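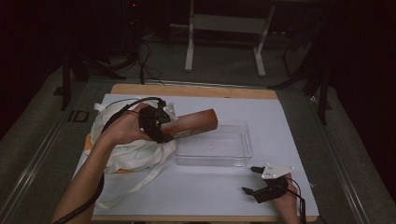

**Which tasks suit the Stomix hand-held gripper pair best?** Short tabletop tasks that need both hands, such as packing, sorting and unpacking, in which the operator demonstrates the motion directly.

## Stomix gripper pair: equipment review

The Plivbridge teaching laboratory used the Stomix pair throughout September to record demonstrations for its two-arm robot. Kjell Eklund supervised the sessions. The laboratory had previously relied on the Wunitz remote-control station, and this review compares the two.

**Demonstration quality.** Operators reached a steady pace within 20 minutes of first use. On the Wunitz station, the same staff needed most of a working day. Motions made with the grippers in hand were smoother, particularly when a box had to be carried level and lowered into a tray.

**Comfort.** The grippers are black and compact, with a cable from each running back along the operator. The cables pull slightly on the wrist when the arms cross. After 90 minutes several operators asked for a break, and the laboratory now schedules one at that point.

**Reliability.** We recorded roughly 2000 demonstrations. The left unit lost its connection twice on one Monday and was restored by reseating the plug. Finger pads showed wear at the tips and were replaced once.

**Limitations.** The operator can reach positions that the robot cannot. Such recordings must be found and removed before training. The Stomix software flags only part of them, and its manual gives the matter one paragraph.

**Recommendation.** Suitable for purchase by laboratories doing bench work. The Wunitz station should be kept for tasks at the limit of the robot's reach. Spare finger pads should be included in the first order.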